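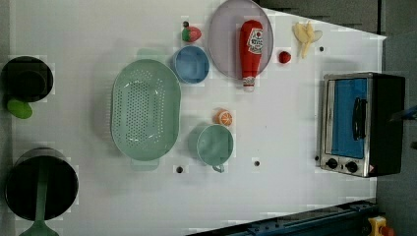
Do people with night-time calf cramps keep up a stretching routine once the study visits stop? Most kept it up for a few weeks, and after that the number of stretches recorded per week fell steadily until the end of follow-up.

4.2 Adherence after the supervised period

Participants were asked to hold a standing calf stretch before bed, three times on each side, and to mark it on a paper diary kept near the bed. The supervised period ended in November for the last group enrolled at the Skernwood clinic. After that point no one phoned participants, and diaries were returned by mail in prepaid envelopes.

Diaries were read by the second author (Nayara Amaral) without knowledge of group. Where a page was blank we treated the stretch as not done. This is a conservative rule and it probably understates adherence, as several people told us at the exit interview that they had stretched but could not find a pen. A page with a mark but no time was accepted. In total about 3000 diary pages were entered, and a sample was entered twice to check for typing errors.

Figure 3 gives weekly adherence by age band. The decline was steeper in participants under 50, many of whom worked shifts and had no fixed bedtime. Older participants tended to attach the stretch to something they already did, such as brushing their teeth or letting the dog out, and their records show fewer gaps. We did not ask about this in the baseline questionnaire and can't test it formally.

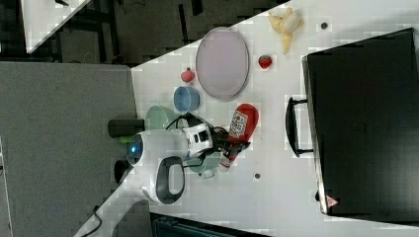
Cramp frequency followed a different course. In both age bands it stayed below the baseline level for some time after adherence had begun to drop, then drifted upward. We are cautious about reading this as a lasting effect of the routine. Cramps vary with the season and with activity, and people tend to join a study when their symptoms are at their worst - some improvement would be expected in any case.

Fifteen participants reported using another remedy during follow-up, mainly magnesium tablets or tonic water bought at the chemist. Excluding them did not change the direction of the results. Two people stopped stretching on their doctor's advice after an ankle sprain and were kept in the analysis up to the date of the injury.

The scoring of cramp severity used the Holub diary scale, which asks for the worst cramp of the night only. Seren Vaughan, who ran the exit interviews, noted that people with several short cramps found this hard to answer, and some wrote the number of cramps in the margin instead. Those margin notes were not analysed. A later version of the diary, now in use at the Bondavari site, has a separate line for them.

Figure 3. Weekly adherence to the bedtime stretch during unsupervised follow-up, by age band. Blank diary pages are counted as not done.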